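How a Robot Team Plans Its Shopping

By Birutė Sepp

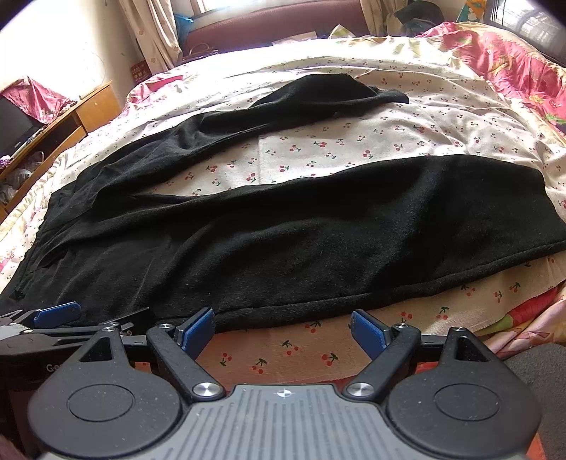
Before a robot can fold clothes, somebody has to pay for it. This page explains how a team works out what to buy, in what order, and how much money to keep back. The team in our story is called Vurkutau. It wants to teach a robot to handle laundry in ordinary homes.

Step 1: Write down the job

A budget starts with the job. "Fold laundry" is too short. The team writes which clothes, how large they are, and where they will be lying. A sock on a table is one job. A pair of trousers on a bed is a harder one. Soft cloth changes shape every time it is picked up, so the robot needs many practice examples.

Step 2: List the parts

A gripper is the robot's hand. It has fingers, and the fingers have pads that touch the cloth. The pads rub against things all day and wear out. Parts that wear out are called consumables. Printer ink is a consumable too.

Vurkutau made two lists. The first held things bought once, such as grippers, cameras and a computer. The second held things bought again and again, such as finger pads, screws and memory cards. Many first budgets forget the second list.

Step 3: Ask for prices

A written price from a seller is called a quote. Vurkutau asked two sellers, Revov and Drulex, for a quote on the same set of equipment.

Revov: $2,779
Drulex: $3,000

Revov looks cheaper. Then the team read the small print. Revov did not include spare pads or shipping, and Drulex included both. Adding those to the Revov price brought it to more than $3,000. Vurkutau chose Drulex.

When you compare two prices, check that they cover the same things.

Step 4: Plan the waiting time

The time between ordering something and receiving it is called lead time. The Drulex order had a lead time of 11 weeks. The team wanted to start work in October, so it had to order in summer. While it waited, it made a list of homes to visit and prepared bags of clothes for practice.

Step 5: Keep some money back

Things break. Cables get stepped on. Money saved for problems is called a contingency. Vurkutau set aside $1,262 and wrote a rule beside it: two people must agree before any of it is spent. By winter the team had used part of it for a new cable and a second box of pads.

Step 6: Decide when to stop buying

The last line of the plan was a larger machine called the Pärn, which can lift wet towels. The team marked it "later." It will look at the price again once the robot can manage dry clothes.

Words to know

Budget: a plan for spending money.
Quote: a price a seller gives in writing.
Consumable: a part that gets used up.
Lead time: how long an order takes to arrive.
Contingency: money kept for problems.

Try it yourself

Pick a job at home, such as watering plants. Make two lists, one for things you buy once and one for things you buy again. Ask an adult to help you find two prices for each item, then add them up.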